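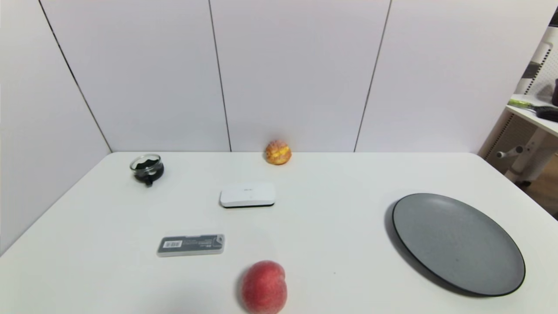 Home | Interviews | Workshop Notes | Contact
Last updated: 4 May 2022

Rigoberto Castaño teaches robot arms by remote control, and he has done it at Floltura for six years. He moves one arm with his hands, and a second arm on the table repeats the movement and records it. When I asked him what a good task looks like, he spoke first about the objects. "People want to begin with something difficult," he said. "I begin with fruit and a big plate." A peach is fuzzy and round, and the gray plate gives the arm a wide place to aim for. The flat white device and the other small things stay on the table as well, so that the arm learns to choose.

One task needs roughly 400 demonstrations before he trusts the result. He does them in groups of 12, and then he stands up and walks. "When I am tired, my hand becomes nervous, and the robot copies the nervous hand," he told me. He deletes these recordings without regret.

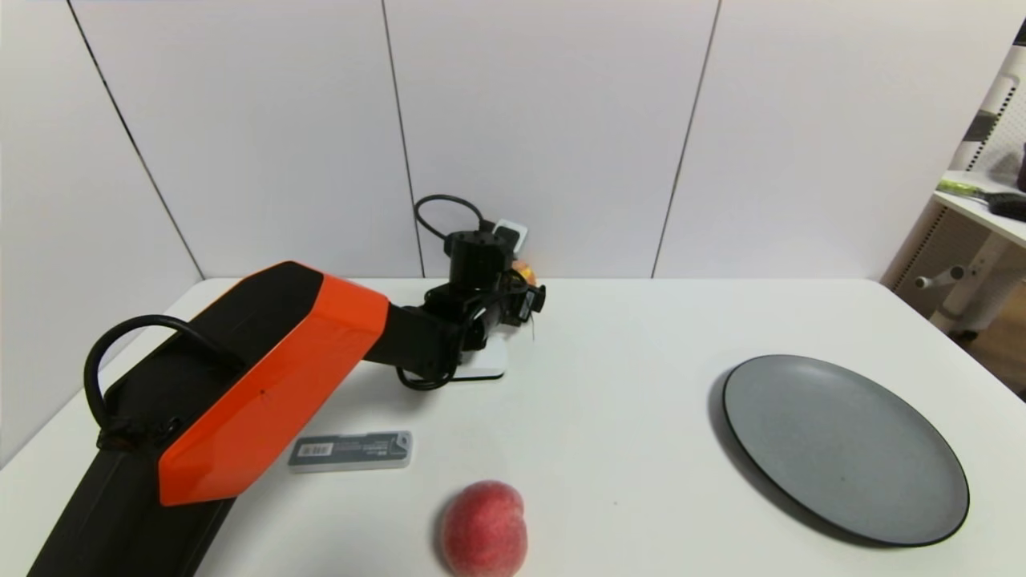 The most difficult moment for a new operator is the closing of the fingers. At the controls you do not feel the fruit, so you must judge only with your eyes. Castaño asks his students to come down slowly, stop, and close – always in this order. At Egan, where he worked before, two operators with different habits taught the same arm, and it hesitated between them. "It was like a child with two piano teachers," he said.

In July he will begin a course for beginners in Otalbridge. I asked if he would show them his own recordings. "Yes, but the bad ones first," he answered. "They should see me miss the plate."

Filed under: Robots by Hand, Interviews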